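Verska Cab Document Wallet, 2-Pocket
Home > Truck Supplies > Compliance and Paperwork > Wallets and Binders
Item no. 438
In stock at Drusville

If you've ever been pulled in at a roadside check and had to dig through the door pocket for your operating authority, your insurance card and last month's inspection report, you already know why we carry this one. The Verska wallet keeps all the papers an officer is likely to ask for in one place, and it opens flat on the steering wheel so you can hand things over without a fuss.

We started selling these to the owner-operators who come by our Brastley counter, and they've been steady sellers ever since — mostly, I think, by word of mouth at the fuel desk. Small fleets like them too, as each truck can have its own and the office knows what's in it.

Details
Holds up to 70 letter-size sheets, folded once
2 full-width pockets, one with a flap
Clear window for cab card or registration
30 numbered tabs included, for leases, permits and repair records
Navy or gray
Made for us by Courtois

A word about what to keep in it. Rules differ by state and by the kind of freight you haul, so please check with your own agency or your attorney before you decide what stays in the truck and what can live at the office. We're happy to talk about wallets all day long, but we can't give legal advice!

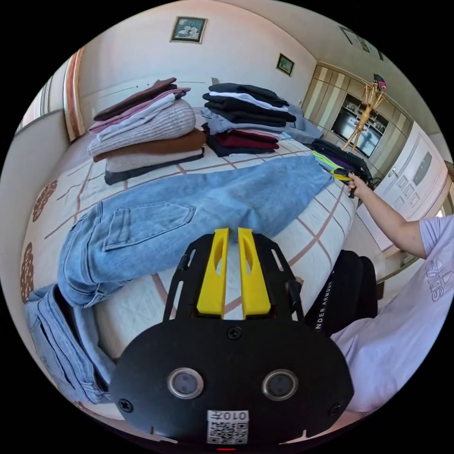

Paperwork has a way of wandering off between trips, and a lease copy that's sitting at home is no help at a weigh station. Plenty of our customers empty their pockets in the bedroom at the end of a run, and a folded permit can easily go missing in a pair of faded light-blue jeans left across the bedspread. Get in the habit of putting each paper back in the wallet before you climb down from the cab, and you'll save yourself a good deal of hunting (and maybe a trip through the laundry).

Returns are accepted within 30 days if the tabs haven't been used. Orders placed before 2 p.m. ship the same day from Drusville.

Related items: Logbook cover, Permit binder, Visor clip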